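Forkton hotel to keep its bedside phones after guests object

The Imrie Hotel in Forkton has dropped plans to remove the telephones from its 49 bedrooms, after a petition to save them gathered 1,886 signatures – a fair number more than the hotel has beds.

Owner Gregor Dalgleish had announced in May that guests would order breakfast through an app called Clokamari.
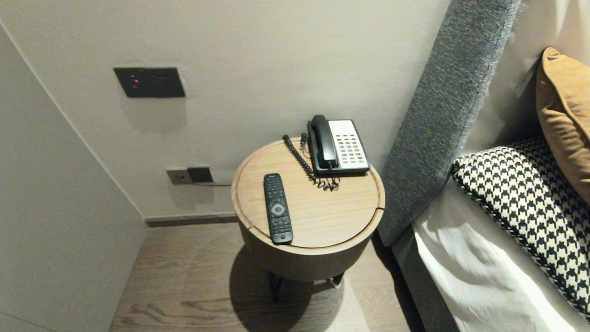

The app, he said, would spare everyone the bother of talking. In its first month it took 24 orders, nine of them for kippers, which the Imrie does not serve.

"People like to ring down and complain to a person," said Nusrat Zaidi, who started the petition after trying to order toast and being asked to choose a password.

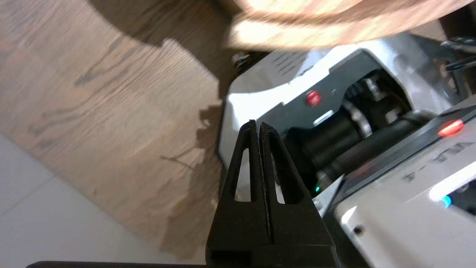
A white curved housing with short vent slots.

Night porter Leszek Wróbel, who answers most of the calls, was less moved. He said the usual question after midnight was whether he was awake. 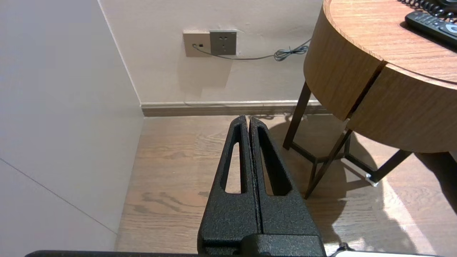
Mr Dalgleish has agreed to keep the switchboard going at a cost of £900 a year. Dialling zero will still reach reception, and breakfast orders will be taken by phone until 10pm. The app will remain available for guests who want it. Kippers are under review.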